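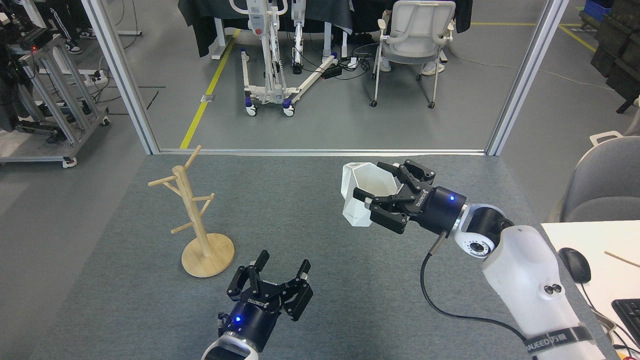
**Morven Lindsay**
Product lead, bench kits, Sistwood

# Talpur Mug Kit

*Page last updated April 8, 2021*

If you have ever sat in a meeting where two people argued for an hour over which gripper to buy, each with a video of it picking up a foam cube, then you already know why we make this kit. A foam cube forgives almost everything. A six-sided ceramic mug does not, and a wooden mug tree with pegs sticking out at different heights and angles is less forgiving still. Put the two together and you have a task that most people in the room have done with their own hands that morning, which makes it wonderfully easy to talk about what went wrong.

The Talpur is a small box of household objects, a set of printed task cards and a score sheet, meant for people who are trying out or comparing grippers, arms, wrist cameras or controllers and want to run the same job on all of them. It contains no electronics. It will work with whatever you own, whether that's one small arm clamped to a desk or a two-arm setup with a parallel gripper on each wrist, like the one at the top of the page.

## What comes in the box

- Faceted mugs, white, ceramic, six-sided
- Round mugs, white, ceramic, in a similar size
- One wooden mug tree with a round base
- A roll of gray bench carpet
- Task cards, spiral bound, with start positions drawn to scale
- A pad of score sheets (we also send the file, so please don't ration the paper)
- A paper template for marking where the tree goes

Price is $208 with shipping inside the US. Spare mugs are sold singly and we keep plenty of them, for reasons you can guess.

## Why a faceted mug

I'll admit I picked the faceted one because I liked it. I had one at home and I brought it in, and Shanti Pal, who was running our gripper tests at the time, had a terrible afternoon with it. That was enough to convince us!

What makes it useful is that the flats give a parallel gripper two very different outcomes depending on how the wrist is turned. Close on a pair of opposite flats and the fingers sit nice and square. Close a little off that, and they land on the edges, and then the mug either rolls itself into place or stays in a grip that looks fine until you tilt it. A round mug never tells you whether your wrist angle was good. The faceted one does, pretty much right away, so we have people run the round mug first to get a baseline and then swap.

The tilt matters too. To get a mug onto a peg you have to bring the handle to the peg, and for most arms that means holding the body and angling the whole thing over, with the rim pointing off to one side. Watch for slip during that tilt. It is the moment where a gripper with plenty of squeeze and hard fingertips will often do worse than a gentler one with a bit of rubber on it, and the score sheet has its own box for it.

## What you can compare with it

**Grippers.** This is what most people buy it for. Keep the arm, the camera and the controller the same, swap the gripper, and run the cards again. Parallel two-finger grippers are the easiest to start with. We have had customers use it with suction (the flats are just about big enough for a small cup, though the cup needs to be soft) and with three-finger hands, which tend to do beautifully on the round mug and get confused by the tree.

**Arms.** Reach is the obvious one, but look at the wrist. Hanging a mug asks for a good deal of turning in a small space, and some arms run out of joint travel on the pegs that face away from them. Card six was written for exactly this, and it is everybody's least favorite.

**Cameras.** White mug, plain surface, thin pegs. Depth cameras have opinions about all three. If you are choosing between mounting positions, try the tree first with nothing on it and see whether the far pegs show up at all, then try again with a mug in the gripper blocking half the view.

**Controllers and hand controls.** If you drive your arms by hand (with leader arms, a headset, a 3D mouse, whatever you like), the kit makes a fair test of how tired and how cross the operator gets. There's a place for that on the sheet as well, and I would ask you to fill it in. Numbers from a setup that people hate using don't stay good for long.

## How a session goes

You'll want a table with a bit of clear space and some way to keep the tree from wandering. The carpet does a lot of that work by itself. We started out on a bare tabletop and the mugs skated, and the noise when one was set down too fast made everyone jump, so the carpet went in and has stayed in.

Lay down the template, mark the tree position with a bit of tape, and take the template away. Put the mug on its start mark. Then work through a card:

1. Run the move 10 times without changing anything.
2. Score each try when it happens, before resetting.
3. If the mug falls, write down where it was in the move, then carry on.
4. Swap the one thing you are comparing and go again from the first try.

One-arm cards come first in the book. The two-arm cards are at the back, and they cover handing a mug from one gripper to the other and steadying the tree with one hand while the other hangs. For those, please decide before you start where the second gripper waits. We like it open, close to the tree, fingers up. Some teams park it well out of the way, and that's fine too, but the travel time gets into the score, so whatever you choose, keep it the same for everything you're comparing.

A word on cables. The wrist cable will find the tree sooner or later. Leave a generous loop, strap it to the arm somewhere it can't snag, and turn the wrist through its full range by hand or at slow speed before you let anything move quickly near ceramic.

## What we have learned from our own bench

Before we put the kit on sale we ran it ourselves, and we have kept running it since. The log stands at 1,529 tries across all the cards, done mostly by Shanti and by Rupert Mösli, with me filling in when they let me. I'm not going to print a league table of grippers here. Our arms, our fingertips and our lighting are not yours, and I've seen too many tables like that get passed around with the footnotes cut off. But a few things held up no matter what we bolted on:

- Fingertips made more difference than the gripper behind them. If you can afford one upgrade, try pads first.
- Opening width matters more on the way out than on the way in. Letting go of a mug that is already on a peg, without knocking it off again, is its own skill.
- Closing speed should be slower than you think. A fast close shoves the mug sideways before the second finger arrives.
- People get better during a session. If you compare by hand control, switch the order around for your second operator, or the last gripper will always win.

Rupert would like me to add that a mug held by the body and a mug held by the rim are different tasks and should never go in the same column. He's right, and the February revision of the score sheet now has two columns.

## Versions and add-ons

**Talpur Mug Kit (this page).** Everything listed above.

**Santon Fingertip Set.** Blank fingertips with stick-on pads in soft, medium and hard rubber, so you can find out how much of your result is gripper and how much is skin. You will need to drill these to suit your own gripper. The drawing is in the bag.

**Lustico Add-on.** Saucers, teaspoons and a shallow dish, with cards. Spoons are miserable for almost every parallel gripper we know of, so I would wait until you are feeling confident.

Teaching labs buying for a class can have the kits without carpet and cards for a lower price and share a single card book. Write to us and say what you've got and we will work something out.

## Questions we get

**Can I use my own mugs?**
Of course, and many people do once they've finished the cards. Just keep ours for any results you want to set beside somebody else's.

**How heavy a payload does my arm need?**
Weigh one mug with your gripper and camera attached and leave a healthy margin, particularly if you mean to tilt it with the arm stretched out.

**Does the tree tip over?**
If you pull on it, yes. We left the base unweighted on purpose, as a bad hang ought to show. Maya Saliba on our support desk can tell you how to pin it down if you want it fixed for camera work.

**Do mugs break?**
They do. On the carpet it is rare, and off the edge of the table it's nearly certain. Spares usually go out the same day, and orders of over 30 get packed in a crate, so allow a little longer for those.

**Can I return it?**
Yes, opened or not, as long as the mugs come back in one piece. Shakuntala Mathur handles returns and she will send you a label.

If you've run the cards on something unusual, please send us the sheets. I read every one of them, including the margins, and the margins are where the next set of cards tends to come from.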